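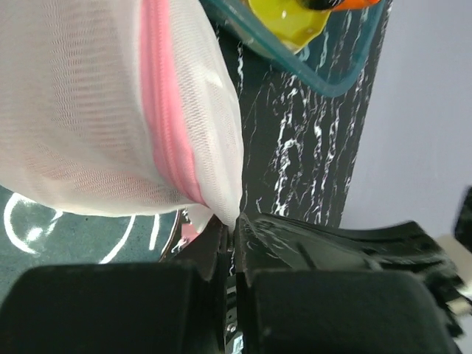

Mesh wash bags to be standard issue at Rotmont laundry rooms

Residents at the Rotmont halls will be given zipped mesh wash bags for small and delicate items from the start of the new term, under revised laundry rules issued in June. The rules apply to all 35 shared laundry rooms on the site and replace the notices now fixed above the machines.

The bags are white, made of fine net, and close with a pink zip. They are supplied by Suren, a textile wholesaler, and come in one size. Each study bedroom will be issued with a bag when the keys are handed over. Replacements can be bought at the reception desk.

According to the accommodation office, the change follows a review of repair records for the shared machines. The review covered 3573 call-outs over several years and sorted them by cause. Blocked drain pumps formed the largest group. The items most often removed from the pumps and filters were socks, hair ties, bra wires and the thin straps from vests and swimwear.

Small items can pass between the drum and the rubber door seal, particularly when a machine is overfilled. From there they are carried into the sump and stop at the filter or the pump impeller. A blocked pump leaves water in the drum and the door stays locked until the machine is drained by hand. The average time out of service was not given.

Under the new rules, the following must be washed in a closed bag: socks and tights, underwired bras, face cloths, baby clothes, and anything with loose ties or hooks. Larger clothing may be washed in a bag if the owner wishes. Shoes and bath mats remain banned from the machines, whether bagged or not.

The notice sets out how the bags should be filled. Contents should take up no more than half of the bag when it is laid flat, so that water and detergent can move through the net. Hooks should be fastened before the item goes in. The zip should be closed fully and the slider pushed under its elastic cover where one is fitted. At least one other item of similar weight should go in the drum, as a single bag on its own can collect on one side and cause the machine to stop during the spin.

Capsules should be placed directly in the drum and never inside a bag, where the film may not dissolve. Powder and liquid go in the drawer as before.

Bags may be used in the tumble dryers on the low setting only. The office says net of this kind will soften and distort at higher temperatures and that the teeth of the zip can pull out of line. It recommends that contents are taken out before drying in any case – a full bag dries slowly and unevenly. An empty bag can be hung by one end with the zip open and should be dry within a few hours.

Residents are asked to look over the net and the seam beside the zip every few washes. A bag with a hole wide enough to admit a fingertip should be replaced. Pulled threads on their own do not matter.

The wash programmes on the machines, which are run under contract by Viteslow, will not change. Prices will also stay as they are until the contract is reviewed. Viteslow engineers will clean the pump filters on a fixed cycle of five weeks, in place of the present arrangement under which filters are cleared only when a fault is reported.

A trial was held in the Mussa building over the spring term, using bags from the same supplier. Pump blockages there fell compared with the previous term, although the building also had two of its older machines replaced during the trial and the office has not separated the two effects. Residents who returned the feedback form mostly said the bags were easy to use. The most frequent complaint was that a bag came out of the spin with its contents packed hard into one corner. The filling limit in the new notice was added in response.

A second complaint concerned bags being mixed up. As all of them look alike, residents are advised to mark the fabric tape beside the zip with a laundry pen, giving the room number. Marks on the net itself do not last. Unmarked bags left in a laundry room will be kept on the shelf by the door and cleared at the end of each month.

The first order is for more than 2000 bags. Deliveries to the halls are expected over the summer, with the bags stored in the linen room until the keys are issued. Residents staying on through the vacation can collect one early from reception between 9am and 4pm.

Bags already owned by residents may be used instead, provided they close with a zip. Drawstring bags are not accepted under the rules, the office said, as the cord can work loose and wrap around other washing. Plastic clips and pegs used to hold a bag shut are also excluded.

The revised notice will go up in each laundry room before the start of term. A copy will be included in the arrivals pack, along with the programme chart for the machines and the fault reporting number. Faults should continue to be reported by machine number, which is printed on the label to the right of the drawer.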